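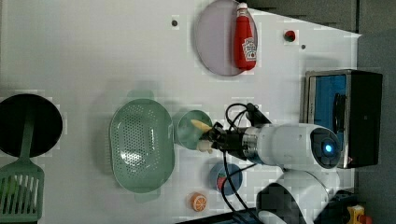 Rote Flasche auf rundem Teller, links eine schwarze Pfanne.

Ketchup

Ketchup ist eine süßsaure Würzsoße aus Tomaten, Essig, Zucker und Gewürzen – und ich könnte stundenlang darüber reden! Der Name kommt vermutlich von einer asiatischen Fischsoße, Tomaten kamen erst später hinein. 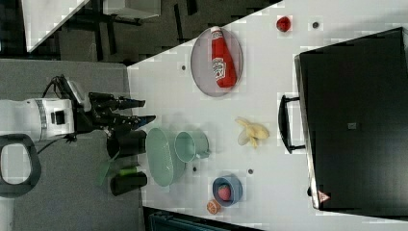 Bei mir daheim wird er selbst gekocht, nach dem Rezept von Vija Jõgi (mit Piment und viel Zwiebel). 20 Minuten köcheln, passieren, abfüllen.
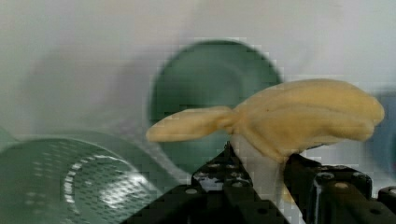 Muss Ketchup in den Kühlschrank?
Nach dem Öffnen am besten schon, dort hält er länger.

Bananenketchup ist auf den Philippinen beliebt, ich mag ihn zu Reis.

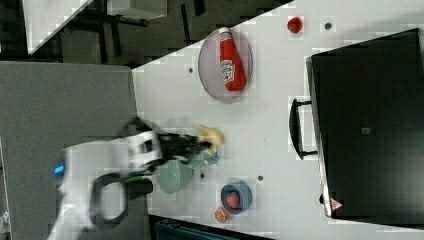
Schüsseln in Grün und Blau, darüber etwas Blassgelbes in Bananenform.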